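Kapitel 4
Vergleich von Greifern unter Nutzungsbedingungen

4.1 Fragestellung

Datenblätter nennen Greifkraft, Hub und Eigengewicht. Über das Verhalten eines Greifers an biegeschlaffen Teilen sagen sie wenig aus. Textilien besitzen keine stabile Greifkante, und eine gefaltete Lage verschiebt sich leicht gegen die darunterliegende. Das Kapitel behandelt daher den Vergleich zweier handgeführter Zweifingergreifer, Ferkia und Miderora, an gefalteten Tüchern auf einer Tischfläche. Die Versuchsanordnung geht auf Iyer und Kulkarni zurück. 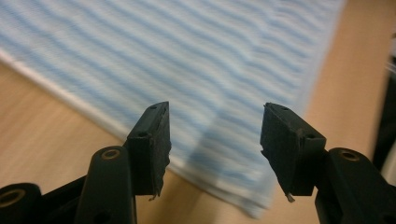 Je Greifer sind 400 Griffe vorgesehen, unterteilt in Blöcke zu 40. Nach jedem Block wird der Zustand der Greifbacken protokolliert - Abrieb an der Greiffläche und Ausbrüche an den Kanten getrennt. Verschlissene Backen werden innerhalb einer Reihe nicht ersetzt, auch wenn die Fehlgriffe zunehmen. Als Fehlgriff gilt jeder Versuch, bei dem das Tuch vor Erreichen der Ablageposition aus den Backen gleitet.

Zur Auswertung siehe Abschnitt 4.3. Die Kraftmessung nach Joseph setzt die Kalibrierung aus Kapitel 2 voraus.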